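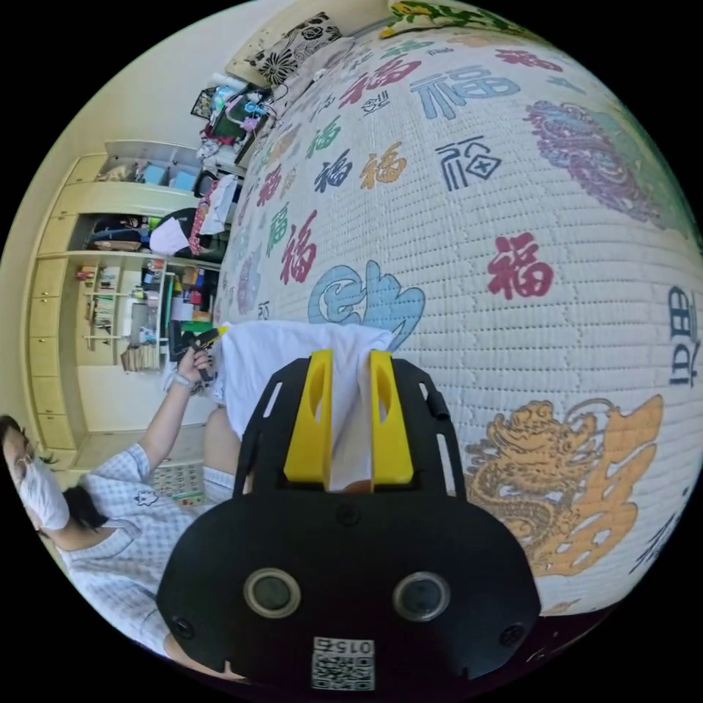
### 4.2 Effect of Background Texture on Cloth Grasping

We next test whether policies trained on plain surfaces carry over to bedding with dense print. The Cluvness set holds 700 demonstrations of picking up and spreading small cloth items, all recorded with hand-held grippers in homes. We split it by the surface under the cloth: plain, striped, or printed. Training uses the first two groups only, and 27 printed surfaces are held out for testing.

Figure 3 gives a view from the printed group. A crumpled white cloth is pinched between the two yellow fingers, and the quilt behind it is covered with the character 福 in many colors and sizes. Much of the quilt is also white, so color alone is a weak cue for the edge of the cloth. The person at the left is kept in the input. Masking people out removed useful pixels near the fingers and made training less stable.

The baseline, Sadow, picks a grasp point from a single view. Our method, Zindlow, adds a short history of wrist views and predicts a cloth mask as a side task. Both were trained for 3000 steps with the same encoder.

On plain surfaces the two methods are close. On printed surfaces Sadow often selects a point on the pattern – most often a dark stroke next to a fold – while Zindlow stays on the cloth in all but 14 of the test runs. Removing the mask loss brings back most of these errors.

**Figure 3.** Wrist view from the printed group, with a white cloth held over a patterned quilt.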